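电视剧写作与剪辑 讲义四:前情提要和冷开场

上一讲布置的拉片大家都交了,我看得挺高兴,有几份写得比我自己的备课笔记还细。这一讲接着说剧集最前面那几分钟:前情提要,以及紧跟着它的冷开场。很多同学一听前情提要就觉得没什么好讲的,把上一集剪短了放一遍嘛!我当年也这么想,后来在 Leckie 的后期组待了一阵子,头一份活就是剪前情提要,被退回来好几遍,才知道自己想得太便宜了。

讲义里反复拿来举例的是《Cluncombe》,一部小镇奇幻剧,Leckie 制作,在 Holomis 平台上每周播一集。课上放过第一季的前几集,没看全的同学请在做作业之前补一补。后面偶尔也会提到《Zotum》,同一个平台的剧,一次性放出整季,正好做个对照。剧透肯定是有的,介意的话先去看剧,讲义又不会跑。

一、先把名词说清楚

前情提要,就是正片开始之前那段“此前剧情”,把之前播过的素材重新剪在一起,通常带一句旁白或者一行字。冷开场,是片头曲之前的一场或几场戏,属于本集的新内容。两样东西挨得很近,有时候观众根本分不清哪儿是缝。我个人喜欢把缝藏起来,但平台往往不喜欢,Holomis 的播放器上有个“跳过前情”的按钮,按钮要落在一个准确的点上,缝藏得太好,观众一按就跳进戏中间去了,然后就来投诉。

所以第一条规矩很土:前情提要的结尾必须有一个干净的出口。一个黑场也行,一声关门也行,旁白收住也行。你在时间线上给这个点打个标记,交片的时候连同标记一起交。

片头曲不在今天的范围里,下一讲专门说。还有一个叫“下集预告”的东西,位置在片尾,很多平台是由宣传部门剪的,剧组自己都未必提前看得到(我见过编剧在家看播出的时候被预告吓一跳,因为里面把他留到最后的反转剪进去了)。预告的逻辑是卖东西,前情提要的逻辑是还债,请不要用同一种手法去剪。

二、前情提要到底给谁看

先想想坐在屏幕前的都是哪些人。

有一种观众每周准时看,上一集记得清清楚楚,前情提要对他们来说是热身,像正餐前那口汤。他们最怕的是长。还有一种观众看得断断续续,隔了好几周才回来,人名都对不上号了,他们是真的需要你帮忙。再有一种是别人在看,他从客厅路过,坐下来了。这种人最容易被忽略,可是一部剧中途涨观众,好多就是这么涨出来的!

你不可能让三种人都满意。我的做法是以第二种人为准,然后反复问自己:第一种人看到这儿会不会掏手机?至于第三种人,给他一张脸、一个麻烦就够了,他不用弄懂整个故事,只要知道“这个人现在很糟糕”就会坐下来。

《Zotum》的情况不一样。整季一次放出,大部分人连着看,上一集刚结束前情提要就冒出来,烦得很。所以那部剧每集前面干脆没有提要,只在第二季第一集前面放了一段长的。我觉得这是对的。写作业的时候如果你自己设计的剧是整季放出,请先说清楚你还要不要前情提要,要的话放在哪几集,别照着周播剧的样子每集都来一段。

三、选什么素材

终于说到手艺了。新手最常犯的错是按照重要程度选,把上一集里最激烈、最贵、最好看的镜头统统拎出来,剪成一个小预告片。看着挺带劲,可是观众看完还是不知道这一集从哪儿接起。

应该倒过来。先把这一集的剧本从头读到尾,拿支笔,凡是读到“观众必须记得某件事才看得懂”的地方,就画一道。画完以后回头数一数这些道道分别指向前面哪一集、哪一场。那些场才是你的素材。上一集的大场面如果这一集用不上,再好看也别拿。

拿《Cluncombe》第六集来说。第五集结尾是磨坊着火,拍得非常漂亮,群众演员跑了一整夜。可第六集讲的是妹妹怎么发现信被人拆过,火灾只在一句台词里提到。所以第六集的前情提要里,火只出现了一眼,剩下的时间全给了信:第二集里信塞进墙缝,第四集里有人在门外停了一下,第五集里封蜡的颜色不太对。你看,三个镜头跨了好几集,哪一个单拎出来都平平无奇,连在一起观众后背就凉了。

这里有个很要命的副作用:前情提要会泄密。观众都很精,一个角色消失了五集,突然在提要里露了一面,大家立刻知道他今天要回来。有些剧组为了这个吵得不可开交。常见的处理办法有几种,我都试过:

把他藏在别人的镜头里。选一个画面主体是主角、而他站在后面的镜头,记得他的人自然会记得,不记得的人也不会特别留意。

用声音代替脸。他当初说过的一句话,垫在别的画面底下。

干脆不给。让冷开场自己去交代他是谁。这个难度最高,写得好也最过瘾。

还有一种是多给几个用不上的角色,拿来打掩护。我不太推荐,时间本来就紧,你还往里头塞烟幕弹,第二种观众会被你绕晕。

四、长度和节奏

《Cluncombe》第一季最长的一段前情提要有 159 秒,在季终集前面。我第一次看的时候觉得它疯了,第二次看觉得还行,第三次看开始佩服。它长是因为要把三条线拧到一块儿,中间换了一次音乐,换音乐的那个地方就是它的呼吸口。平时那几集都短得多,最短的一段里只用了 9 个镜头,一句旁白都没有。

课上有同学问,有没有标准长度。没有。各家平台会给一个上限,你签合同的时候能看到。在上限以内,请按照画道道的结果来,道道少就短。别因为“还剩一点时间”就往里填东西,填进去的每个镜头都是在跟观众许愿,说这个待会儿会用到。

说到节奏,有个小办法供大家参考:先把声音剪完,再铺画面。把选出来的台词按顺序排好,闭上眼睛听一遍。听得懂,画面怎么铺都不会太离谱;听不懂,画面再漂亮也救不回来。台词可以截短,但别截得改了意思。有一回我把“我没有说过我会回来”剪成了“我会回来”,自己觉得特别机灵,编剧看完气得半天没理我。她是对的,那句话的意思整个反过来了,这叫骗观众。

台词之间要不要留气口?要。原片里演员说完一句话会有一个小停顿,很多人为了省时间把停顿全剪掉,剪完像在念绕口令。留一两个就好,留在最要紧的那句后面。

音乐方面,尽量别用原片那一场的配乐,把对白轨单独拉出来,底下重新铺一条贯穿的音乐。所以管素材的同学一定要保留分轨!混好的成品声道拿来剪前情提要,每个切口都会听到音乐断掉,修都没法修。
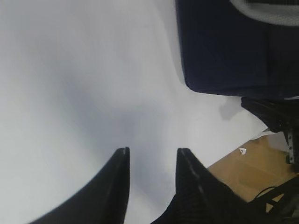
五、冷开场的几种写法

前情提要把债还清了,冷开场就是借新的债。我把常见的写法粗粗分成几类,名字是我自己起的,考试不考,讨论的时候方便用。

接上式。上一集停在哪儿,这一集从哪儿接着走,时间不断。好处是劲头还在,坏处是上一集的悬念往往在开头就泄掉了,后面得赶紧续上新的。《Cluncombe》第三集是接上式,门一推开,门后面站着的是自家人,观众刚松一口气,自家人手上有血。泄一个,续一个,中间几乎没有空档。

绕开式。上一集停在悬崖边上,这一集偏偏从另一个地方讲起,讲别人家吃早饭。观众急得要命,可是一边急一边会格外仔细地看这顿早饭,因为他相信你不会无缘无故给他看。这份信任很宝贵,用一次少一次。早饭里必须真的有东西。

往回走式。回到过去的某一天,讲一件主线里一直没交代的事。写这种要留神服装和季节,让观众一眼就知道时间变了,尽量别打“多年以前”的字幕。

陌生人式。出来一个谁也没见过的人,发生了一件事,片头曲响。悬疑类型用得最多,也用得最滥。写陌生人式有个要求:这个人在冷开场里要有自己想要的东西,哪怕只是想赶上末班车。他要是只为了倒霉才出现,观众会觉得你在凑数。

空镜式。没有人物,或者几乎没有人物,一组画面加一段声音。好看,危险。《Zotum》里有一集整段冷开场是潮水退下去,慢慢露出沙滩上的一排木桩。我很喜欢,但我也承认,我身边喜欢它的人不多。

这几种可以混着用。一季里如果每一集都是同一种,观众从第三集起就会提前猜到你的路数。我建议在分集大纲阶段就在每集旁边标一下打算用哪种,贴在墙上站远了看,重复的地方很显眼。

六、物件镜头

前面举的信的例子,其实已经碰到这个话题了,再多说几句。

物件在前情提要里特别划算。人的镜头要有台词、有情绪、有前后关系,截短了容易断气;物件的镜头截到很短还能认得出来。信、钥匙、戒指、药瓶,奇幻剧还有剑和各种石头,都行。前提是当初拍的时候就给它拍过一个单独的、清楚的镜头。好多剧组拍的时候觉得这东西以后才重要,现在带一眼就行了,等真到了要用的那一集,后期翻遍素材,只有演员攥着它跑过去的一个糊镜头。所以我现在跟导演开会,总会厚着脸皮求一句:凡是后面还要回来的东西,请单独拍一条,哪怕当集不用。

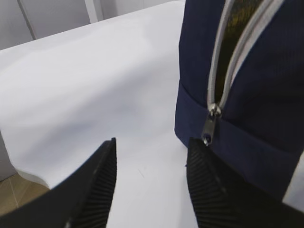
后期挑物件镜头的时候,我看的是第一眼认不认得出来。做个很简单的测试,把镜头截到 2 秒,放给一个没看过剧的人,放完问他看见了什么。他说得出那是什么东西,镜头就能用;他要是跟你聊起墙纸来了,就换一条。决定结果的多半是明暗和背景,东西跟底下的桌面颜色越接近就越吃亏。像图里深蓝色的布包立在白桌面上,深浅差得这么远,桌面又素,截多短都不怕;同样一只包要是搁到深色沙发上,阴影那一侧几乎发黑,轮廓一下子就化进去了。写剧本的同学也可以把这件事放在心上,你写“她把包放下”的时候,顺手想一想放在哪儿,美术组会感谢你的。

另外还有一个连续性的问题。物件的样子在几集之间可能会变,道具坏了换过一个备份,或者导演换了人、觉得原来那个不好看。平时观众不会在意,可前情提要偏偏会把相隔几集的镜头并排放在一起,差别就冒出来了。《Cluncombe》里那封信有两个版本的信封,折痕方向不同。提要里两个信封只隔了一个镜头,论坛上立刻有人写长文分析,说信被掉包了。剧组哭笑不得。我倒觉得挺可惜的,那个猜测比原来的剧情还好玩。

七、旁白和字幕

旁白能省则省。如果一定要写,记住它是写给耳朵听的,句子要短,主语要早出来。别用“他”开头,观众还不知道你说的是哪个他。也别在旁白里下判断,像“命运的齿轮开始转动”这一类,请直接删掉,我看到一次扣一次分(开玩笑的,但是真的别写)。

由角色来念“前情提要”几个字是很多剧的习惯,挑哪个角色来念也有讲究。《Cluncombe》每集由不同的人念,念的那个人通常就是本集的主心骨,细心的观众听声音就能猜到今天主要讲谁。这算是给第一种观众的一点小福利。

字幕方面,人名条在前情提要里能不用就不用。实在人物太多,可以在第一次露脸时给一个,字号小一点,放在不挡脸的位置。多语言发行的剧还要想到翻译:你把一句台词从中间截断,中文听着没事,换成语序不同的语言就译不出来了,译者只好把后半句提前写出来,结果泄密。截台词的时候尽量截在完整的意思上,大家都好过。

八、工作流程,照着做就行

下面是我自己剪前情提要的顺序,你们可以改,但第一次作业请先按这个走一遍。

通读本集剧本,画道道,把每一道对应的集数和场次写在页边。

按场次去找素材,优先找当时没用上的备选条。同一句台词,换一个角度的镜头,老观众看着也新鲜。

拉一条纯声音的时间线,听,删,再听。

铺画面。先铺脸,再铺物件,最后铺环境。

放一条临时音乐,确定呼吸口在哪里。

找两类人来看,一类追过剧的,一类没看过的。分开看,分开问,别让他们坐在一起互相解释。

改完之后把本集冷开场接在后面,从头放一遍。有时候提要单看很好,一接上冷开场就发现两段节奏一模一样,那就要动其中一个,一般动提要,它便宜。

在结尾打好跳过标记,导出,写清楚版本号。版本号请老老实实写,别出现“最终版”“最终版真的”“打死不改版”这种文件名,我电脑里有一整个文件夹,现在都不知道哪个是哪个。

九、课堂讨论里提到的几个问题

有人问,季播剧隔了一年才回来,前情提要是不是应该做得特别长。我的看法是可以长,但请拆开。Holomis 的做法是单独上一条回顾短片,放在剧集列表里,想看的人自己点;第二季第一集前面只放跟这一集直接有关的内容。回顾短片我看过一条,节奏比正片提要松,还留了几个笑点,挺舒服的。

有人问,能不能在前情提要里放从来没播过的镜头。能,有的剧这么干过,效果两极分化。观众会觉得自己漏看了,有人兴冲冲倒回去找,有人直接生气。要放就放补充信息的,比如同一场戏里另一个人的反应,别把一整个新事件藏进去。很多人是会按跳过键的,他跳过了,后面就看不懂了。

还有同学问冷开场写多长合适。《Cluncombe》第一季的冷开场加起来超过 39 分钟,摊到每一集差别很大,有的一场戏说完就进片头,有的半集都快过去了片头才姗姗来迟。我更关心它停在哪里。停的那一下,观众心里要有一句话没说完。你把自己的冷开场念给室友听,念到最后一句就合上剧本走开,看他追不追出来问你后面怎么了。

十、作业

作业分两部分,都在二月底之前交到课程网页上。

第一部分,剪辑。从《Cluncombe》第四集到第七集里任选一集,重新剪一段前情提要,素材只能来自之前播过的各集。不许参考平台上现有的那段(我知道你们会看,那至少别抄)。附一页说明,写清楚你画了哪些道道、每一道用了哪个镜头来还、有哪些道道你决定不还。最后这一项我会看得最仔细。

第二部分,写作。给同一集另写一个冷开场,跟原来的写法不能是同一类。剧本格式,场景不要超过三个。写完以后用一小段话说明,你换了写法以后,前情提要要不要跟着改,改哪里。

没有剪辑软件的同学可以用系里机房的机器,晚上人少,导出也快。耳机请自带,机房那几副的左声道时有时无,用它混出来的音乐全偏到一边去,我已经收到过好几份这样的作业了。

下一讲说片头曲。请先想好一个你每次都会跳过的片头,和一个你从来不跳的,上课的时候带着片段来。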